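# Gesto 4 update: frequently asked questions

Last revised January 2020

These are the questions we get most often about moving a Gredon phone from Gesto 3 to Gesto 4. The answers were put together by Fiona Geddes and Kobina Kpodo from the support inbox.

## Which phones get the update?

The Gredon 10, the Gredon 12 and both versions of the Tennant. The original Gredon stays on Gesto 3. It will keep getting security patches until July, and there are no plans to extend that.

## I have a supported phone but no update. Why?

The update goes out in batches. Unlocked phones come first, then phones sold through carriers. To check by hand, open Settings, tap System, then Software Update, then Check Now. Tapping it over and over will not move you up the list.

If you bought your phone used, look at the build number under About Phone. A build ending in C is a carrier build, even if the phone has been unlocked.

## How much space do I need?

You need 4 GB free before the download starts. Most of that comes back after the first restart. If you are short on space, clear the cached files in Gallery and Podcasts first. A memory card does not count toward the total.

## How long does it take?

The install takes about 25 minutes on a Tennant and longer on a Gredon 10. The phone restarts twice, and the progress bar sits still for a while after the second restart. Leave it plugged in and do not hold down the power button.

## Will I lose anything?

Apps, photos, messages and accounts carry over. These do not:

- Custom lock screen clocks
- Saved Quick Panel layouts
- Ringtones set from the old Sounds app

Back up before you start anyway. Udarport Backup works with both versions, and a backup made on Gesto 3 can be restored on Gesto 4. It can't be done the other way around.

## My battery drains faster since the update.

The phone rebuilds its search index and photo library in the background, and this can take a couple of days if you have a lot of pictures. If the drain goes on after that, open Battery, then Usage by App, and see what is at the top. Older versions of the Udarport mail app were a common cause. Updating the app fixes it.

## Where did the one-handed keyboard go?

It moved. Hold down the comma key and pick Layout. Archie Lindsay has asked the keyboard team to put the old button back, and it may return in a later build.

## Can I go back to Gesto 3?

Yes, with a computer and the Gredon desktop tool. Going back erases the phone. Carrier builds can't be rolled back at all.

## Why do my photos look different in Gallery?

Gallery now shows a larger preview and groups pictures taken close together. The files themselves are unchanged. To turn grouping off, open Gallery, tap the menu and clear Group Similar Shots.

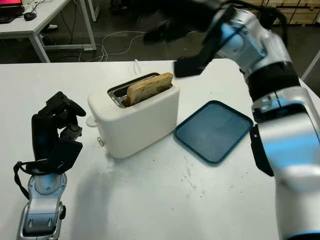
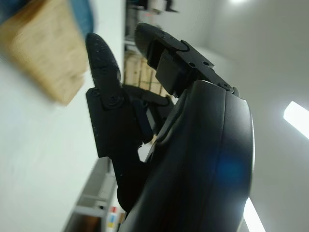
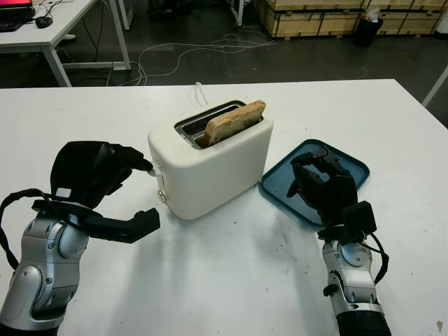
If pictures from a memory card are missing, take the card out, restart the phone and put the card back in. Gallery then scans it again. Folders with a name that starts with a period are skipped on purpose, the same as before.

## Does Gesto 4 work with my old watch or headphones?

Bluetooth headphones should reconnect without any changes. Watches have to be removed and paired again. Cheng-en Shih keeps the list of tested accessories on the Udarport support page, and you can send him models to add.

## How do I report a bug?

Open Settings, tap Help, then Send Report. Include the build number and what you were doing when the problem started. Reports without a build number go to the bottom of the pile. For problems with a phone that will not start, use the repair form instead and mark it for Fraser Aitken.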